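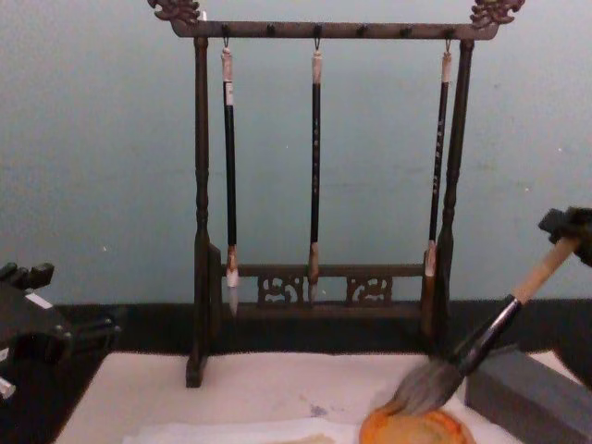 Karim Majali: The dish press is where I'd expect parallel fingers to lose. A round handle between two flat pads will roll as soon as the bristles splay. Are you running bare pads or something with a groove?

stisham503
Grooved. I printed a V insert for the Pevia fingers in November and haven't taken it off. With flat pads I had to regrip after nearly every dip. I set force to 3 on the controller scale and left it there.

harawira_fan
What about the Skemura three-finger? It centers a round handle on its own and you don't have to print anything.

stisham503
Tried it on the bench. It centers well, but it is wide. The brushes on the rack hang close to the posts and I couldn't get all the fingers in without bumping the wood. The two-finger goes in from the front.

Jad Khasawneh
I disagree that width is the problem. You can come in at an angle. I think your wrist camera is making you approach straight on. Post a view from it.

stisham503 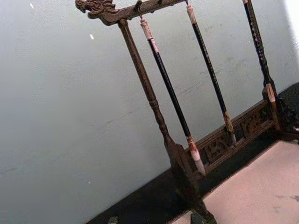

Wrist camera, rack with three brushes hanging.

Jad Khasawneh
OK, that is more tilt than I figured. The loop on the left brush is easy to find. The right one runs out of the top of the view, so you have no hook to aim at. I'd back the arm off before blaming the gripper.

stisham503
Backing off costs me detail on the hooks. They are small. I use the chest camera for the coarse move and only trust the wrist one near the end.

Karim Majali
Then you are comparing cameras as much as grippers. Same poses, same camera, swap only the fingers. Otherwise I wouldn't put much weight on it.

harawira_fan
Agree with Karim. Also which controller firmware? Mine is on 2611 and the force readings drift when the fingers hold still.

stisham503
Same one, 2611. I haven't seen drift but I wasn't logging it - I'll turn that on. Fixed poses next, V insert first, then the Skemura coming in at Jad's angle.

Jad Khasawneh
Fine by me. Post the pose file too and I'll run it on my Harawira arm.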